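Nuvura two-hand kit from Brurdale - my long-term notes

Updated Oct 20, 2020

I've been running the Nuvura kit since July, and I get enough email about it that I'm finally putting my notes on one page. You get two multi-fingered hands, the wrist collars, a controller box and a spare set of fingertip pads (order more pads, trust me!). I bought mine through Jetley, and it showed up in 18 days with everything in the box.

Setup took me most of a weekend. The wrist adapters went on fine, but the calibration routine wants each finger run through 20 slow open-and-close cycles, and if you bump the arm halfway through you get to start over. The software is friendly enough once that's done - I had a first grasp saved before dinner.
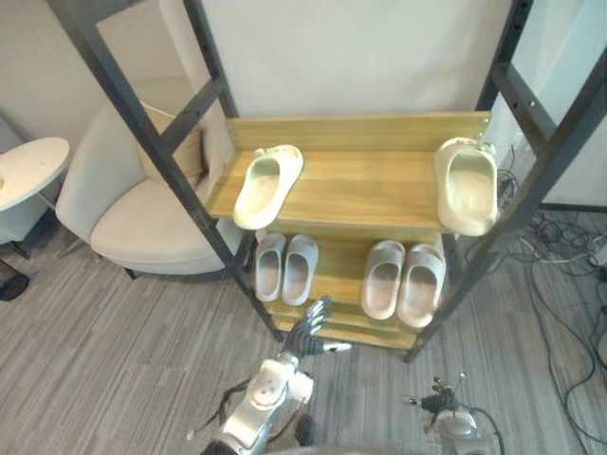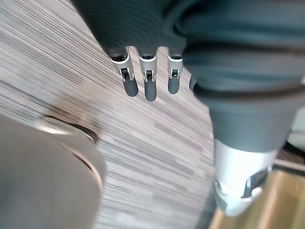
Shoes are my favorite test for a hand like this. Soft slides squish and roll, and the old Wolde gripper I had before would just shove them along the shelf. With separate fingers I can hook a strap or pinch the side, and I've logged 437 pickups so far on the original finger joints. The pads do wear, mostly at the tips.

Stuff I don't love: the cables are stiff and a bit too short for my taste, the fan in the controller whines, and the manual skips right over thumb tuning. Email Brurdale for the newer PDF, it's much better.

Warranty is 2 years on the joints, pads not included. Jetley also sells the right hand alone if you want to try one first - same controller, so you can add the left later.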